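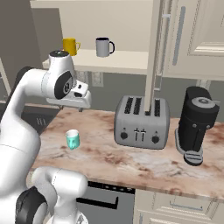 I bake sourdough at home and sell it from my porch in Grendanholm, and the same questions land in my inbox every week, so I finally typed up my answers. Most of them come down to keeping a loaf good past the first day. My short advice is to slice it, freeze it and toast it as you need it, and if you've got a big family, a silver four-slot toaster like the one on the marble counter will get everybody fed a lot faster than my old two-slot!

Filed under: Bread Questions, Ordering

How do I order?
Email me by 8 the night before. I bake 23 loaves at a time and they go quickly, especially in January when everybody wants soup and bread.

Can I keep it in the fridge?
Please don't! It goes stale faster in there. Cut side down on a board is fine for a couple of days, then freeze whatever's left.

Do I thaw slices first?
Nope, straight from the freezer into the toaster. I go one notch darker than usual — my kids like it two notches darker, but they also like it with ketchup.

Why is the crust so dark?
That's how I was taught. Leopoldo Ocampo let me hang around his bakery for a whole winter, and he'd send a pale loaf right back into the oven. If you want yours lighter, put it in your email and I'll pull one early.

Is there any milk or egg in it?
The plain loaf is flour, water and salt. The rolls have butter and milk, and everything comes out of the same kitchen, so keep that in mind if you have allergies.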